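Rules for Robots That Share a Room With People

A robot that works in a house has to follow rules, the same as a toaster or a bicycle helmet. A rule that many makers agree to use is called a standard. The Allmont rule book for home robots has 109 rules in it. Most are written for engineers. This page covers the ones that deal with grippers.

A gripper is the part at the end of a robot's arm that holds things. Two straight fingers are a common type. Rule 12 says the fingers must be open before the arm moves toward an object. It also says the arm must slow down near anything hard, such as a wooden beam.

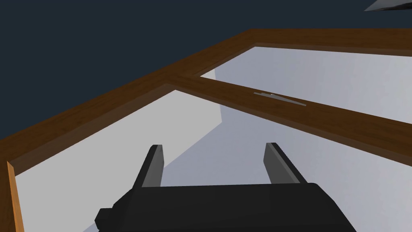 Skukedmont Junior, Issue 57

Rules are tested in a simulation first. A simulation is a computer model of a room, with furniture and objects that have a set size and weight. If a simulated robot knocks over a simulated glass, no one has to sweep the floor. The engineers read the record of the mistake, change the program and run it again. Torbjørn Grønli's team ran its kitchen test 441 times before October.

A table test checks three things:

Reach. The arm must get to the object without pushing other objects out of the way.

Grip force. Force means how hard the fingers squeeze. An apple can take more force than a ripe tomato. The program has to set a limit for each.

Stopping. When the stop button is pressed, both arms must halt and stay halted until a person restarts them.

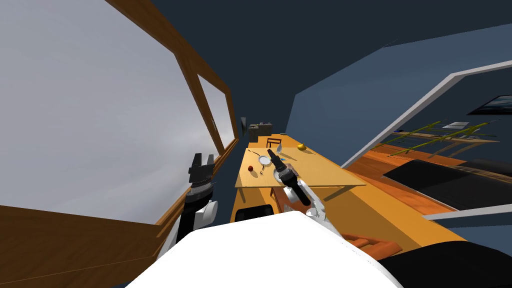

The pass mark for grip force is 70 out of 100. Stopping has no pass mark, and a single failure sends the program back to the start. Edvin Boström, who wrote that part of the book, set it this way after the Stokari trials, when one arm kept moving for about two seconds.

After the simulation, the tests are repeated with a real machine at the Kokkonen lab. The colour of the stop button is also covered by a rule: it must be red on a yellow base, and an adult and a child must both be able to reach it.

Words to know

Standard: a rule many makers agree to use.
Simulation: a computer model used for testing.
Force: a push, pull or squeeze.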